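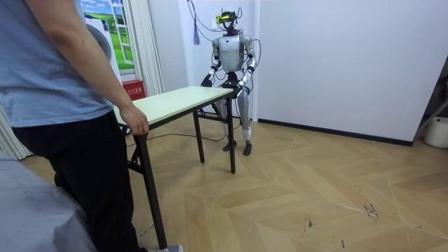

Print this message | E-mail this message

Subject: Re: Sorting old postcards, and first show jitters
Date: July 28, 2022

Hi all,

Catching up on the list after two weeks away, and I wanted to answer this one before it slides off the page:

> I inherited my aunt's postcards this spring and I'm in over my
> head. There are 396 of them, mostly small town views, in shoe
> boxes with rubber bands around the bundles. I'd like to keep
> the ones from around Sidden and sell the rest at the Nelosier
> show in February. Do I sort by town or by publisher? Do I take
> off the pencil prices on the backs? And how do people set up a
> table without it looking like a garage sale? I've never sold
> anything to anybody.

First thing, get those rubber bands off tonight! They dry out and stick, and they leave a brown stripe across the card that will never come off. I lost a really nice depot view that way and I'm still mad at myself. Plain strips of paper folded around the bundles work fine, or just stand the cards up in the box with a divider every so often.

On sorting, I'd go by town, hands down. I know there are folks here who sort by publisher and I love them dearly, but the people who come to Nelosier walk up and say "got anything from Chien?" and if you have to dig for it they've wandered off before you find it. Put the state on the divider, then the town, then leave it alone. If you have a big pile of one publisher you can make a little section for it at the back of the box.

Leave the pencil alone too, at least for now. I went at mine with an eraser my first winter and took the shine off a whole row of linens. Old dealer prices are kind of fun anyway — I have one marked 5 cents that I sold for a good bit more than that, and the buyer got a kick out of it. 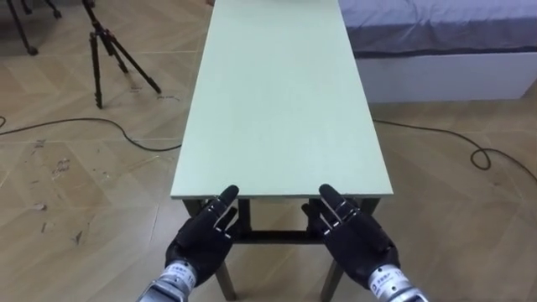
The other thing I'd do before February is read the backs, all of them. It's slow and you'll get sucked in (I did a shoe box in one evening and forgot supper), but messages sell cards. A dull street view with somebody complaining about the flood on the back is a much better card than the same view blank. I put a slip in the sleeve with a few words of what it says so people don't have to take it out to look.

For sleeves I've been using the Skolleteck ones, the kind that open on the long side. A carton is 4000, so find somebody to split it with unless you're planning on a second aunt. I paid 33 dollars for my share last time. They fit the standard size nicely, but real photo cards with a deckled edge are snug, so don't force them.

As for not looking like a garage sale, that's mostly a cloth that reaches the floor in front and hiding your lunch. Go plain and dark. I had a flowered one for years and the cards just vanished into it. Boxes go side by side with the dividers facing the buyer, not you, and leave a bare spot at one end where people can lay out the ones they're thinking about. If there's nowhere to set them down they put them back. Bring two chairs, one for you and one for the fellow who is going to go through every single card you own and buy one for a dollar. He'll be back next year with a longer list, be nice to him.

I ran through my own setup at home the week before my first show and was glad of it, I'd have forgotten the price stickers otherwise. My list from then, with a few things added:

1. Boxes, dividers, and a few spare dividers with nothing written on them.
2. Table and cloth. Ask the show people what size space you get and write it down. 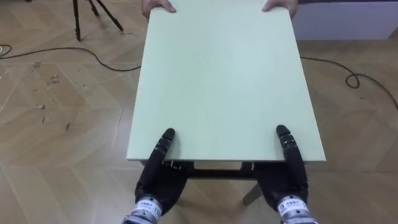 3. Small bills, more than you think. Everybody shows up with twenties.
4. A lamp and a long extension cord. The hall at Nelosier is dim along the back wall.
5. A magnifier on a string, or it will walk away.
6. Pencil and a notebook for want lists, and get phone numbers.

I should be at space 309 again if they don't shuffle us, so come say hello. And if any of those you're selling turn out to be the old Chien ferry landing, would you let me see them first? I'm missing the one with the snow.

Print this message | E-mail this message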